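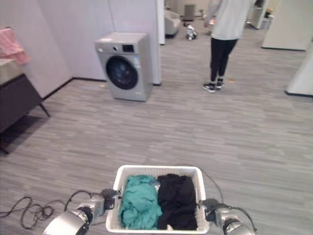 Shared laundry rooms in Pultura will stay open until 11 p.m. under a change to the town's rental housing rules that takes effect in April. Until now most apartment buildings have locked their laundry rooms at 8 p.m., a limit that tenants with evening jobs have complained about for years.

The town council approved the change at its last meeting after a short discussion. It applies to every rental building with 6 or more apartments that offers a laundry room to its tenants. Smaller buildings may set their own hours, as they do now.

Under the new rule, landlords must keep the rooms open from 6 a.m. to 11 p.m. every day, post the hours at the door, and repair or replace a broken washer or dryer within 30 days of a tenant's written report. A landlord who misses the repair deadline can be fined up to $1,000 for each machine. The old rule set no deadline and carried no fine.

Kanokwan Onsri, the council member who brought the proposal, said she started working on it last fall after hearing from tenants in the Ruvley apartments on the east side of town. Two of the four washers there had been out of order since the summer, she said, and people who got home from work after dark found the door already locked.

"They were paying for a laundry room in their rent and driving across town to do their wash," Onsri said. "Some of them were doing it at five in the morning before a shift. I thought we could fix that without spending town money."

The east side has one coin laundry, on Carrier Street, and it closes at 9 p.m. A second one, near the bus station, shut down two years ago when its lease ran out. The space is now a phone repair shop.

Boonsong Prasertsri owns three buildings that fall under the rule, including one on Carrier Street a block from the coin laundry. He told the council he did not object to the repair deadline but was worried about noise. In two of his buildings the laundry room shares a wall with a ground-floor apartment, and he said he had set the 8 p.m. closing time in the first place at the request of the people living there.

"I had a tenant who moved out over it," Prasertsri said. "A spin cycle at night comes right through the wall. I can put mats under the washers, and I will, but mats only do so much."

The council made one change in response. Where a laundry room shares a wall, floor or ceiling with an apartment, the landlord may ask the town for permission to close at 10 p.m. instead. The tenant in that apartment has to sign the request, and it has to be renewed each year. The town housing office will handle the requests and does not plan to charge for them.

Prasertsri said he expected to file for both of his buildings. He also asked whether the 30 days could be extended when a part is on back order. The final version allows one extension of the same length if the landlord can show a dated order for the part.

Huệ Tôn, who rents on the second floor of the Ruvley apartments and works the late shift at a bakery, spoke in favor of the rule. She said she has been washing her work clothes in the bathtub and drying them over a chair. She gets home at 9:15 on most nights.

"Flour and butter, you can't leave that sitting for a week," she told the council. "I don't need anything fancy. I need the door open."

Tôn also asked the council to do something about prices. The cost of a wash at Ruvley went up twice last year and is now $2.75, with another $2.25 to dry. Onsri said the town has no power to set prices on the machines but that tenants can ask for the contract between a landlord and a laundry company if the fees are mentioned in their lease. The housing office will put a sample letter on its web page before the rule starts.

Many of the larger buildings in Pultura do not own their machines. They lease them from Prestosetti, a laundry equipment company that also handles repairs and collects the money. Rungnapa Luangrath, the company's service manager for the area, said most repairs are done within a week and that the delays at Ruvley came from a control board the maker had stopped producing. Both washers have been replaced, she said.

Luangrath said the company would add a second repair technician before April. It is also putting a new sticker on each machine with a number and a phone line, so that tenants can report a problem directly. A call to the company will not count as a written report under the town rule. Tenants still have to notify the landlord by letter, email or text message for the 30 days to begin.

That point led to the longest discussion of the evening. Council members first considered letting a phone call start the clock, then dropped the idea when the town attorney said it would be hard to prove when a call had been made. Text messages were added to the list at Tôn's suggestion.

The housing office is asking tenants to keep a copy of whatever they send, along with the number on the machine if there is one. Complaints can be filed with the office once the 30 days have passed. An inspector will visit the building before any fine is issued, and the landlord will be told of the visit ahead of time.

Boonsong Chareonsuk, who runs the housing office, said he did not expect many fines. The office has one full-time inspector, who also covers heating complaints and smoke alarms, and the busiest part of the heating season will be over by the time the rule starts.

"We would like to get a phone call from a landlord who is having trouble before we get a complaint from a tenant," Chareonsuk said. "If a dryer needs a new vent and the contractor can't come for a while, tell us."

He said dryer vents would be checked during the same visits. The fire department answered two calls to laundry rooms last winter, both for lint that had built up in a vent pipe. Damage was minor in each case. Landlords are already required to have the vents cleaned once a year, but the office has not had a regular way of checking that it is done. Under the new rule, the date of the last cleaning has to be posted next to the hours.

The rule also covers a few smaller matters. Laundry rooms must have working lights, a door that can be opened from the inside without a key, and a table or counter for folding. Landlords can remove clothes left in a machine for more than two hours after the cycle ends, but they must leave them in the room and may not throw them out for at least seven days. An earlier draft would have required a chair in every room. It was taken out because several of the rooms are too narrow for one.

Buildings where each apartment has its own washer are not affected. Neither are the senior apartments next to the library, which are run by the county and already keep their laundry room open all night.

Landlords have until the end of March to post the new hours. The housing office will mail a one-page notice to every building owner on its list next month and will have printed copies for tenants at the front desk in town hall. The notice will be available in English, Thai and Vietnamese.

The council will review the rule after one year. Onsri said she would also like to look at whether new buildings should be required to have a laundry room at all, something the town does not ask for now. No date has been set for that discussion.

Questions about the rule can be taken to the housing office on the first floor of town hall, which is open from 8:30 a.m. to 4:30 p.m. Requests for the 10 p.m. closing time will be accepted starting next month.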